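Press release
For release Monday

Stalevetti brings the Fodor table to small kitchens, with a pale top that is made to be repaired

Furniture maker Stalevetti opens orders on Monday for the Fodor, a kitchen and work table with a light wooden top and a simple oil finish. The table was developed in the company's workshop in Prumow and will be sold first through the Pravska showroom, and after that by direct order.

The Fodor is intended for homes where one table must serve for everything. People eat at it, do homework at it, roll dough on it and repair small things on it. Stalevetti asked 13 households in Prumow to live with an early version of the table during the winter and to write down what they liked and what disturbed them. Their notes changed the final design in several points.

"The first version had a lacquered top, and it looked very nice on the day of delivery," said Lesego Steyn, head of design at Stalevetti. "After some weeks the families began to call us. A scratch in lacquer is difficult to repair at home. With oil, the owner can do it alone in one evening, and this was for us the more important thing."

Each top is glued from wide boards, which the workshop selects by hand. The boards are laid out together on the floor before gluing, and the joiner turns them until the lines of the grain run well from one board to the next. This work takes time and it limits how many tables the company can produce. Stalevetti expects to deliver more than 900 tables in the first year.

The company does not sort out boards with strong figure. Waves, arcs and ovals in the grain are considered part of the material, and customers should expect that their table will look different from the one in the showroom. Those who prefer a quieter surface can write this in the order, and the workshop will try to follow the wish as far as the stock of wood allows. 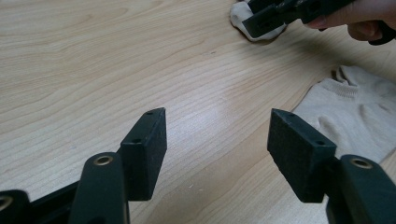 How should an oiled table be cleaned every day?
A soft cloth, slightly damp and well wrung out, is enough for daily cleaning. Wipe along the grain, then dry the top with a second cloth. Crumbs and grit should be brushed away first, so that they are not rubbed into the wood. Strong kitchen cleaners and scouring sponges should not be used, for they take the oil out of the surface.

Every Fodor is delivered with a care set. It contains a bottle of the same oil that is used in the workshop, 2 cotton cloths, a fine sanding pad and a printed sheet with instructions. The sheet was rewritten after the household trial, as several families found the earlier text too technical. It now explains in short steps how to remove a water ring, how to treat a light scratch and when the whole top should be oiled again.

For a table in normal use, Stalevetti recommends new oil two times in the first year and once a year after that. The oil is put on thin, left for a short time and then wiped off completely. The top should rest overnight before dishes are placed on it. Used oil cloths must be spread out flat to dry, outdoors if possible, and never left in a heap, as they can heat up and catch fire by themselves.

A pale wood will become warmer in color with the years, especially close to a window. The company advises owners to move bowls, lamps and table mats from time to time during the first months. Otherwise a lighter shape can remain where the object was standing. Such marks usually become weaker after the object is moved away, but it can take a whole summer.

The edges of the table were also changed after the trial. The early version had a sharp lower edge, which several people noticed with their knees. It is now rounded on both sides. The legs are fixed with bolts from below and can be taken off for moving house or for a narrow staircase. One key is needed for this, and it is stored in a small holder under the top.

"One family carried the table up to the fifth floor in a building without elevator," Lesego Steyn said. "They told us their opinion about the old legs very clearly. We have listened."

The Fodor is available in two lengths, for four or for six persons. The height is the same for both. A matching bench will follow later, and the company is still working on its final form. Custom lengths are not planned at the moment.

Stalevetti gives a guarantee of seven years on the glued joints and on the leg fittings. Normal traces of use on the surface are not included. Owners who do not wish to do a larger repair themselves can bring the top to the Prumow workshop, where it will be sanded and oiled again for a fixed price. The same service can be arranged through the Pravska showroom, with a longer waiting time.

Both lengths of the table can be seen at the Pravska showroom from Monday. Small samples of the oiled wood are available there free of charge, and visitors are welcome to take one home and try it with coffee, red wine or whatever is usually spilled in their kitchen.

About Stalevetti
Stalevetti is a maker of tables, benches and shelves for the home. Design, gluing and finishing are done under one roof in Prumow.

Press contact
Lesego Steyn, Stalevetti, Prumow
Product samples for editors can be requested through the workshop office.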